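Stuso Home Support — Ticket history
Subject: Desk extension block cuts out, phone not charging overnight
Product: Preron switched extension block, white
Status: Resolved

Customer, 8.15 am
Hello there, I hope you can help, and I'm sorry if this goes on a bit. I bought one of your Preron blocks in April for the wooden table in my back room, where I do my letters and charge everything in the evening. It has been a very good little thing until this past week. Now I plug my phone in at bedtime and by morning it has hardly moved — 23 per cent today, and it was more than that when I went up! The lamp on the same block seems perfectly happy. I have tried turning everything off and on again, and I've given the table a good dust, which did neither of us any good.

Support, 9.40 am
Good morning, and thank you for such a clear message, it really does help. As the lamp stays on, the block is getting its power, so we'd like to look at the one socket and the charging lead. Could you please:
Switch the block off at the wall and unplug everything from it.
Look over the sockets for any browning or melting, and stop there if you find any.
Plug the charger into the socket the lamp was using, and try the phone for 40 minutes.
Then put the lamp in the charger's old socket.
While you're at it, lay the block and the lead out on the table where you can see the whole run. Leads that live behind furniture get bent hard just by the plug, and it's easily missed.

Customer, 11.05 am
Well, I've had a lovely morning of it. No browning anywhere, I'm glad to say, and no funny smell. The lamp works in both sockets. The phone was the same in both, charging for a minute and then stopping, so I suppose that lets your block off the hook. I did have the lead squashed behind the table leg (the Stöckli one, very heavy, I don't shift it often) and there is a stiff little kink in it near the phone end. I've pulled everything out on to the top now, with nothing coiled up.
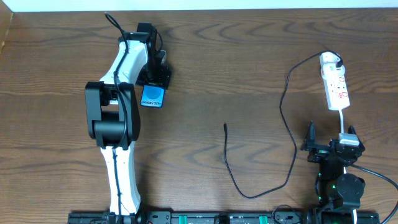 Can I keep using the block while I wait for a new charging lead?
Please do. If the sockets are clean and the lamp runs steadily in each of them, the block is fine for everyday use, and only the kinked lead needs to be put aside.

Support, 1.30 pm
You've done all that beautifully, thank you. It does sound like the lead, and a kink near the end is a very common place for one to give up. Any decent replacement that suits your phone will do. The Grerano shop keeps them if you'd like one from the same place as the block. When it comes, leave it a gentle curve by the plug and keep it clear of that table leg.

Customer, 4.50 pm
New lead fetched and plugged in, and the phone has been charging away since I put the kettle on. Old one is in the bin for the recycling centre. Thank you so much for being patient with me — please do close this.

Support, 5.05 pm
Delighted to hear it. Closing now; reply to this message if it plays up again and the ticket will reopen.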